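3. Storage layout and shelf assignment

3.1 Shelving and tiers

The storage area at the Bedbridge site is built from open shelving units with yellow shelves. There are no doors, drawers or side panels. Items are set directly on the shelf surface, and a worker who stops in front of a unit can tell at a glance what it holds. Before the study began, the units had been filled in the order in which goods arrived. Parts that were used together were often kept far apart, and the same kind of tray could turn up in three or four places.

We changed this in December. Each tier was given one class of item and kept it until the end of the study. The rule was simple enough to be printed on a single card at the end of each row. Compact metal housings went on the top tier. Shallow trays went on the tier below it. Anything that did not fit either class was moved to a different unit, even if this left open space on the shelf.

The choice of tier followed from how the items are handled. The housings are round and stable, and they can be gripped from above or from the side. Nothing sits over the top tier, so a hand can come down on them freely. The trays are low and long, and they are normally taken by one end. A shelf overhead matters less in that case, as long as the end of the tray faces the aisle. Figure 2 shows both classes on one of the units.
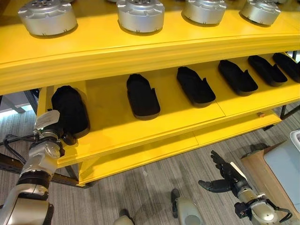
Figure 2. Shelving unit with metal housings on the top tier and black shoe-shaped trays on the tier below. The tray at the far left is tilted up in the gripper.

3.2 Orientation of the trays

The shape of the trays caused more trouble than their size. A rectangular bin can be pushed against its neighbor and will line itself up. A tray with a rounded outline does not. When two of them touch, they touch at one point and tend to turn, and after a few cycles of taking and returning, a straight row becomes a loose fan. In the first weeks we found trays lying crosswise, and some had been stacked to save space. Stacked trays were slow to separate and were often put back in the wrong row.

We therefore fixed the orientation as well as the tier. All trays were to lie flat, in a single layer, with the long direction running from the back of the shelf to the front. A gap was left between neighbors so that one tray could be raised without dragging the next. We tried marking the gaps with tape, following the method used in the Zhong layout, but the tape lifted at the corners and was removed. Workers kept the spacing by eye after that, and the rows stayed usable.

The color of the shelves helped here. Black trays on a yellow surface are easy to find, and a missing tray leaves a bright patch that is noticed from the aisle. The same trays on the dark gray shelves at the Kasano site were harder to see, and empty positions there were often left unreported until the end of the shift. 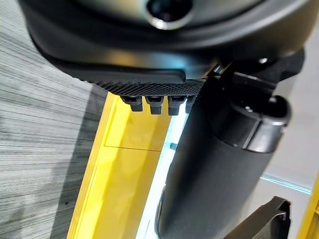 Returns were less regular than removals. A tray that is being taken out has a known position. A tray that is being put back has to be placed by someone who may be carrying other things, and the position it came from may have been filled in the meantime. We did not require each tray to go back to its own place. Any open position in the correct row was accepted, provided that the direction was right. This kept the rule short and removed the need for labels on the front edge of the shelf.

3.3 Loose items

Small items left on a shelf were treated as a separate problem. They collect in front of and beneath larger things, and they are easily swept to the back when a row is straightened. Plinik, the software used for the stock list, has no entry for an item without a part number, so these objects could not be recorded. They were picked up during the check at 5 p.m. and put in a bin at the end of the row.

The check also covered the order of the tiers. The person doing it walked the aisle once, turned any tray that had shifted, and returned housings that had been set on a lower shelf. A row was marked as in order when at least 80 percent of its items were on the assigned tier and facing the assigned way. We used this loose threshold on purpose. An earlier trial had asked for every item to be in place, and workers stopped filling in the sheet during busy periods. The sheets from the present study are complete except for the days when the site was closed for inventory.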